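Diledley Craft Forum > Paper and Card > Handmade card swap: envelopes or no envelopes?

Started by papercuts_mel
Tuesday, April 30, 2019

Signups for the spring swap close soon and I'd like to settle the envelope question before I post the rules. Last round half the cards came in handmade envelopes and half came bare in one big mailer. The bare ones arrived with scuffed corners, and two of mine had lost their wax seals. I'm proposing that every card has to come in its own envelope, any colour, handmade or bought. Thoughts?

kettlevalley
I'm for it. I use kraft paper, 300 sheets to a box, and it folds well with a bone folder. One box will last me for years.

stampwell
Against, sorry. Envelopes push my parcel over the thickness limit for the cheap rate. I'd sooner put a sheet of tissue between the cards.

papercuts_mel
Tissue doesn't stop embossing from rubbing off on the card in front. I had gold powder on everything last time.

stampwell
That's a heating problem. If the powder is fully melted it won't rub.

oldbrayer

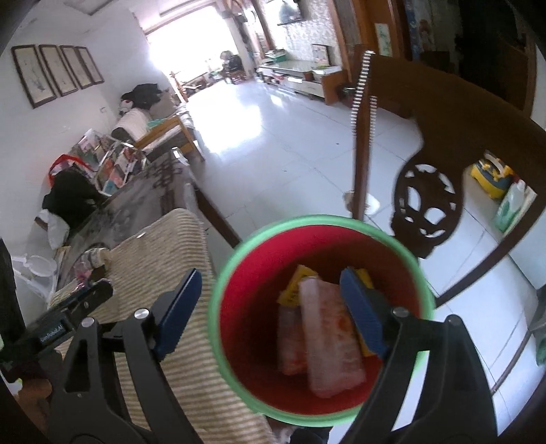

Do the cards have to be a standard size?
A2 is what we've used in past rounds, and anything that folds down to A2 is fine too.

kettlevalley
On the wax seals — the flexible sticks survive the mail much better than the traditional ones. I've used the Surnel sticks with a glue gun and haven't had one crack yet. Put the seal on the card itself and leave the envelope plain, or it will catch in the sorting machines.

stampwell
I tried Surnel and found the colour dull beside real wax. Each to their own. I glue mine on afterward with a dot of tacky glue, and that works with the brittle kind as well.

northshore_knits
New here. What weight of cardstock does everyone use for the base? The local shop only carries Kurau in 219 gsm, and it seems thin once there are a few layers on it.

kettlevalley
219 is fine for a base if you keep the layers light. Score it before you fold and check which way the grain runs. It cracks along the spine if you fold against the grain.

oldbrayer
I'd go heavier. I use Vachon for the base and save the Kurau for layers. Vachon costs more, but the card stands up on a mantel without bowing.

northshore_knits
Thanks, both. I'll make one of each and see.

papercuts_mel
Back to envelopes. We have 32 people signed up, and going by the replies here and my inbox, most want them. How about this: envelopes required, but they can be thin ones (text-weight paper, no liner). Stampwell, would that keep you under the limit?

stampwell
Probably. I'll fold a set tonight and run them through the slot gauge. If they don't fit I'm dropping out of this round, no hard feelings.

oldbrayer
Leave the flaps unsealed and they'll sit flatter.
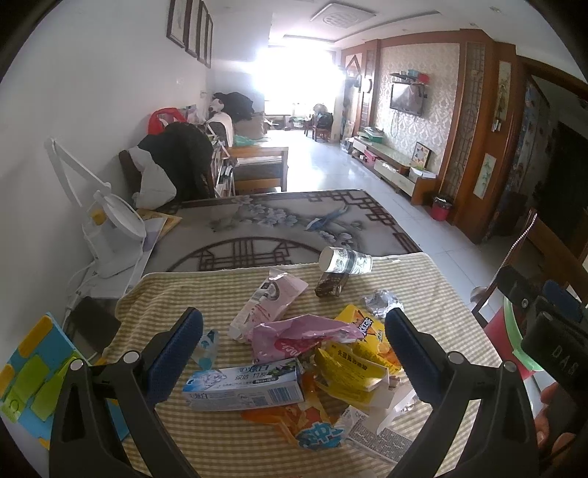
Draft rules, spring card swap

Send me your cards in one mailer, each in its own unsealed envelope. Thin paper is fine.

Finished size is A2. Base can be any cardstock that stands up by itself.

Wax seals go on the card, not on the envelope.

Put your user name on the back of every card in pencil or ink. Stickers fall off.

Include return postage. Last time I covered it for several people and I won't be doing that again.

kettlevalley
Looks good to me. Can we add that glitter has to be sealed?

papercuts_mel
Added. The next swap after this one will be in September, and I'll open that thread once these are all mailed back.

stampwell
They fit, just. I'm in.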